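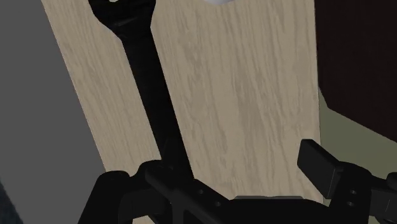
TRAVERSE CITY, Mich., 15 May 2022

I spent most of the winter building a robot arm in a shared workshop, and the most useful part of the project was the part I had planned to skip. I mean the simulation. I want to argue that anyone building an arm at home, or on a borrowed bench, should model the bench and run the arm there before buying the second half of the parts. I didn't believe this in December. I believe it now, and I have the receipts for the motors I should not have ordered.

The arm is called Akix. The name came from a label on the box that held the first set of bearings, and it stuck. Its job is narrow. It picks up a hand tool from a board and gives it to a person. I picked the wrench as the first tool because it is long, stiff and hard to damage, and I have dropped enough of them on my own feet to know how one falls.

My plan was the plan most hobby builders have. Print the links, bolt on the gripper, write some code, and fix whatever goes wrong on the real table. There is a strong feeling in workshops like ours that simulation is for people with grants. A person who builds things should build them. I held that opinion for years and said it out loud more than once, usually to Shuzhen Lü, who does controls work for a living and shares the bench next to mine.

Shuzhen didn't argue. She asked how far my gripper opened and where its fingers would be when it reached for the low side of the board. I knew the first answer. I didn't know the second, and I had already paid for the wrist.

So I built a virtual bench. It's a plain one. There is a board with wood grain, a black wrench lying across the left part of it, a gray surface on one side and a patch of olive green on the other. The gripper is black too. I gave no thought to any of these colors, and that was a mistake I will come back to.

The first version took me 20 evenings. A good share of that went to things that had nothing to do with robots, such as getting units to match between the program I draw in and the program I simulate in. One of them assumed meters and the other assumed millimeters, and for two nights I had a wrench the size of a grain silo. This is the honest cost of the method, and people who recommend simulation tend to leave it out. If you have never done it, set aside a month.

What I got for the month was a list of faults I could fix for free. The left finger struck the board on the approach I had drawn. The wrist ran out of travel before the gripper lined up with the handle. The camera, which I had mounted on the wrist because every video I had watched put it there, gave me a view with a great deal of gripper in it. The head of the wrench ran out of view at the top, and where the handle met the finger it was black against black. I couldn't find the end of the tool by looking. My code certainly couldn't.

On a real table I would have blamed the lighting. I know this because blaming the lighting is what I did on my last project, a small sorting machine, for most of a summer. In the simulation the lights were exactly where I had put them, and I could move them in a few seconds. Moving them didn't help. The tool and the gripper were the same color, and the finger was in the way. The fix was a strip of yellow tape on the handle and a camera bracket that sits farther back. The tape cost less than a cup of coffee.

There are fair objections, and I have heard most of them from Sayaka Fukuda, who runs the metal side of the shop and has little patience for screens. Her main one is that a simulated wrench is too well behaved. It has no oil on it. The board is perfectly flat and ours is not, having been left against a damp wall. Contact is the weakest part of these programs, and she is right about that. In my early runs the fingers closed on the handle and the wrench jumped sideways in a way no steel object ever has. I spent a week tuning friction numbers and learned very little from it.

Her second objection is better. She says that people who start in simulation often stay there. The virtual arm works, then it works a little better, and the real one sits under a sheet. I have seen this happen to two members of our shop and I felt the pull myself. There is always one more run to do, and none of it makes a mess.

My answer to both is to limit what you ask of it. Use the simulation for questions of reach, clearance and view. Those are geometry, and the geometry will be right if your measurements are right. Don't use it to decide how hard to squeeze. For that you need the real gripper, the real wrench and an afternoon. And set a stopping point before you start. Mine was 51 clean approaches in a row, with the tool moved a little each time. When I reached that number I closed the laptop and went back to the bench. I could have kept going, and the results would have looked better, but I don't think the arm would have been.

I also think shared workshops should treat a model of the bench as shop equipment, the same as the drill press. Ours is now measured and on the shared drive, with the board and a few tools in it. The next member who wants to build an arm, or a camera mount, or a cable chain that doesn't snag on the vise, can start from that file. It took me an extra three hours to clean up and label. I would like to see every shop with a robotics corner do the same — and keep the file current when somebody moves the bench, as somebody has already done to ours.

The real Akix made its first pickup in April. It has since handed me the wrench 44 times by the shop log, and dropped it on six other tries, all of them with oily handles. Sayaka has pointed this out. I am wiping down the tools now, and the next set of finger pads will be rubber.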